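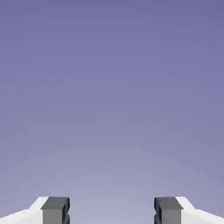 The Leswood is the blanket we get asked about more than any other, and after a good few years of making it at our small mill in Gistholm we still haven't tired of folding them up and sending them off. It's a proper, generous throw, big enough for two people and a dog on the sofa (the dog will take more than its share), with a soft brushed face and a bit of weight to it, so it stays where you put it.

We weave it from lambswool spun for us by Westerberg, who have supplied our yarn since the very first batch. The wool is washed twice before it's brushed, and you really can feel the difference on bare arms – it has none of that scratchiness some of us remember from our grandparents' spare beds!

## Sizes and details

- **Throw:** 120 x 180 cm, with a short twisted fringe
- **Bed size:** 230 x 250 cm, with plain hemmed edges
- **Material:** pure lambswool
- **Colours:** Heather, Oatmeal, Moss and Slate
- **Made in:** Gistholm

## Looking after it

Wool doesn't need nearly as much washing as people think. Hang it outside on a dry, breezy day and it will usually freshen up nicely. When it does need a wash, use the wool cycle at 30 degrees with a gentle liquid, then dry it flat, well away from the radiator. Please don't tumble dry it, however tempting that may be in February. A little bobbling in the first few weeks is normal and comes off easily with a wool comb.

## Ordering and delivery

Throws are kept in stock and leave us within 2 working days. Bed sizes are woven to order and can take up to six weeks, a little longer in the run-up to Christmas. If you'd like to feel one first, our shop in Carstead has every colour out on the shelves, and you're very welcome to unfold them all – we'll put the kettle on while you make up your mind.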